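Projects / Clondham / Door Seal Wear Notes / README

2019-12-30

# clondham-seals

Wear measurements for rubber door seals on delivery vans, plus the scripts that turn the measurements into something a person can read. There are 606 rows in the main table. If you came looking for engines, range figures or anything with a spoiler on it, you have taken a wrong turn, and I envy you.

## What this covers

A sliding door on a parcel van gets opened a great many times a day by someone in a hurry. The seal around it flattens, then nicks, then starts letting in water and a whistle that drivers describe in terms I have left out of the comments column. Clondham runs a mixed fleet of vans and wanted to know whether the cheaper seals were a false economy. The answer depends on which door you ask.

Two suppliers are in the table, Valentini and Cinico. Valentini makes a hollow bulb profile in one durometer. Cinico makes the same shape in two, and changed the color of the packaging halfway through, so the `batch` column is more reliable than anyone's memory.

## Files

- `seals.csv` - the main table, one row per seal per inspection
- `vans.csv` - one row per van, with body type and door count
- `profiles/` - hand-traced cross sections as SVG
- `scripts/clean.py` - run this first
- `scripts/report.py` - run this second, then go get coffee
- `old/` - please don't

## Columns in seals.csv

- `van_id` - matches `vans.csv`, apart from van 7, which was renumbered after a repaint and appears under both ids
- `door` - one of `slide_l`, `slide_r`, `rear`, `cab_l`, `cab_r`
- `supplier` - `valentini` or `cinico`
- `batch` - as printed on the bag; blank if the bag was gone
- `height_mm` - free height of the bulb, averaged over seven points along the run
- `set_pct` - compression set, worked out from `height_mm` and the new height in `profiles/`
- `nicks` - count of cuts longer than a fingernail is wide (yes, it's a unit now)
- `comment` - free text, lightly laundered

Missing values are empty strings. They are never zero. A zero in `nicks` means somebody looked and found none, and a zero in `height_mm` means the seal had fallen off, which did happen, and which `clean.py` moves to its own file so it can't drag the averages down to the floor.
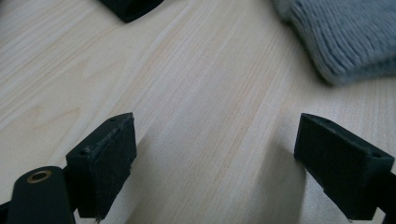 *Maintained by Yutong Peng*

## How the measuring was done

Heights were taken with a digital caliper, jaws just touching, no squeeze. Rubber is a generous material and will give you any number you want if you press hard enough. The first month of readings was taken by people who pressed hard enough. Those rows are in `old/`, along with my optimism.

Each seal was read in place with the door open and left open for ten minutes beforehand so the bulb could recover. Inspections in October were done in an unheated bay, and cold rubber recovers slowly, so those rows carry a `c` in the `flag` column. I have not applied a temperature correction. I tried one and it made the data look wonderful, so I took it out again.

## Known problems

- The raw export had 685 rows. The difference is duplicates, fallen seals and one afternoon when the door column was filled in from the driver's left instead of the van's.
- Rear doors are thinly covered. The bay had a wall behind it.
- `set_pct` goes negative on a few new seals. They came out of the bag taller than the drawing says. I asked both suppliers, and each suggested I check with the other.
- The high-roof vans use a longer run on the slide doors, and the seven points are spread further apart. Don't compare local dips across body types.
- Comments mentioning Cemano refer to the body builder, whose door frames have a sharp weld on the lower corner. Nearly every nick on those vans is in the same place. File the weld down before you blame the rubber.

## Running it

Python 3.6 or later, with pandas. Then:

 python scripts/clean.py
 python scripts/report.py --by door

Grouping by supplier also works, but read the section on Cemano frames first - most of the Cinico seals were fitted to those bodies, and the comparison is unfair in a way a bar chart won't mention.

## Use and changes

Use the table for anything you like. Corrections are welcome as a pull request with the van, door and inspection named. Requests to add windshield wipers will be closed politely the first time.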